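June, 4:40 pm

Glaze notes, because my memory is mush! Tried the Hisel clear over the Sarpong iron red on 9 test tiles. Three crawled badly at the corners (too thick, my fault, I was rushing) and the rest look lovely, a bit darker than I'd hoped but I like it. 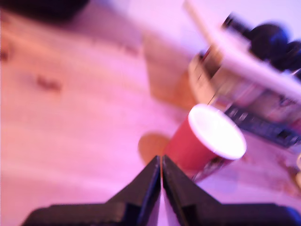
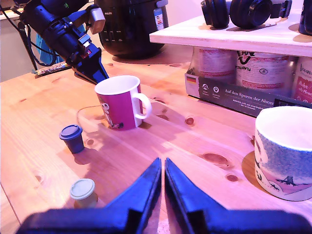
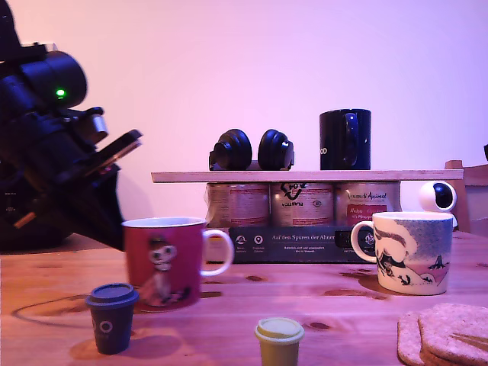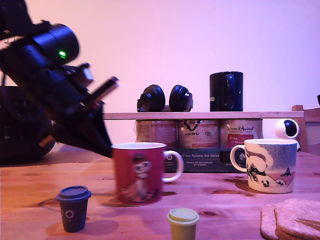
## Next batch

- Thin the clear and sieve it twice
- Ask Tuvent if the 29 tile stilts ever shipped
- Nallis kiln: slower cooling, and please write the cone number on the lid this time (talking to myself here)
- Try the red on its own, one dip, no clear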